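This site uses cookies to remember your settings. Accept all / Manage choices

Notebook, political documents bench
18 March 2025

Continued with the Nostodgate leaflets. The question is still the same one: when did the Plarkik party stop using its old color and its old form of address on printed matter, and did the local branches follow the central office or go before it. The box from the Alhassan archive is now scanned completely, 127 sheets. Of these, 103 can be read well enough to code. The others have the bottom part torn or the ink has gone too pale, and I have put them in a separate folder called "weak" and will not code them for now.

I coded in the morning with the version of the scheme we agreed last week. For each sheet I note the type (meeting notice, election leaflet, membership letter, song sheet), whether the emblem is the old one or the new one, how the reader is addressed, and whether the change is mentioned in the text. The last point is more interesting than I expected. Most sheets say nothing at all about it. The emblem is simply different from one sheet to the next, and the membership letter goes on about fees and the hall as before.

The second coding was finished after lunch. We disagree on 28 sheets. I looked at them one by one and it is nearly always the form of address. The old formula is "Fellow members of the branch" and the new one is "Dear members and friends," but many branches wrote "Dear fellow members," and our scheme does not say where it goes. I had put it under old, the second coder under new. I propose a third category, "mixed," and then we recode only this column. Please do not change the emblem column, it is fine.

Small thing for whoever uses Hevau after me: the text recognition reads the old emblem as a letter, mostly a capital Q, and puts it in front of the first word of the heading. So a search for a heading beginning with "Meeting" will miss the old sheets completely. I lost perhaps an hour with this, thinking the early notices were missing from the box. Search without the first word, or switch off the heading filter. I have written it also on the paper taped to the monitor.

About dating. Only some of the sheets carry a year, and the meeting notices usually give the day and the month but not the year. I tried to use the printer's line at the foot. Two printers appear, and one of them changed the address in its line at some point, so it gives at least a before and an after. It is not a strong method, but it agrees with the dated sheets everywhere I could check. What I do not like is that the song sheets have no printer's line. They were probably copied in the branch itself. I leave them undated, even if the emblem suggests an order, as otherwise we use the emblem to date the sheets and then the sheets to date the emblem. 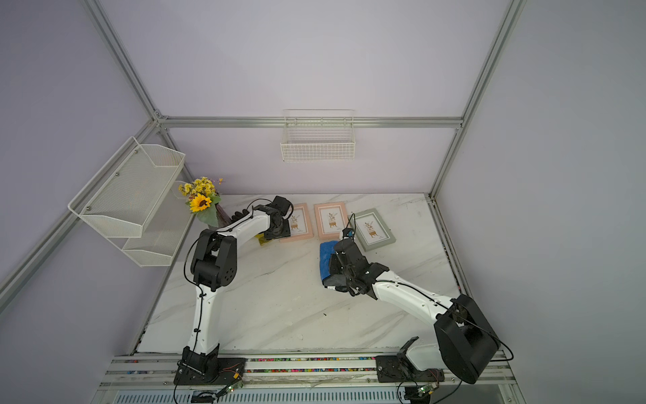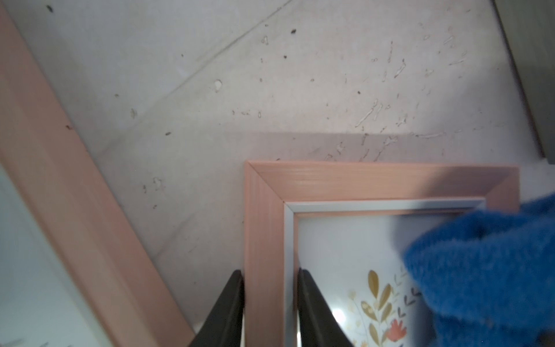
Pink frame, with the blue cloth over part of the picture.
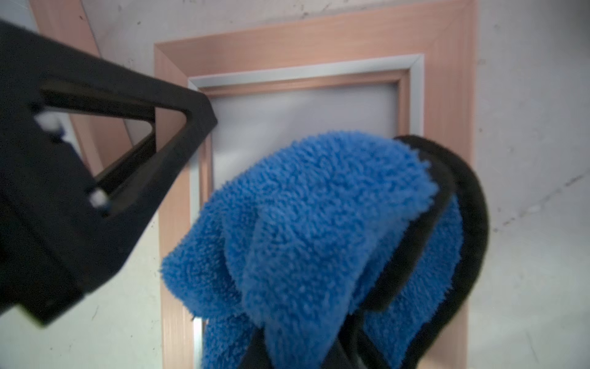
First impression, to be read with caution: the country branches kept the old emblem longer than the town branch, but they changed the form of address earlier. I expected both to move together. One explanation is practical. A branch with a large stock of printed letter paper will use it until it is finished, and the address line is typed fresh each time, so it costs nothing to change. If this is correct, the emblem tells us about paper and the greeting tells us about opinion, and our plan to add the two into one score is a bad plan. I want to discuss it before anybody builds the table.

Still open:
- write the rule for "mixed" and put it in the scheme, with some wordings copied from the sheets
- ask the archive if the minute books of the town branch may be seen. They are listed in the catalog but marked as closed until June
- the folder "weak": try a scan with stronger contrast, maybe the pale ones can be saved
- rename my files from the morning, I used the old numbering again for the song sheets

The box goes back on the lower shelf with the lid tied. The string is getting thin and we need a new one.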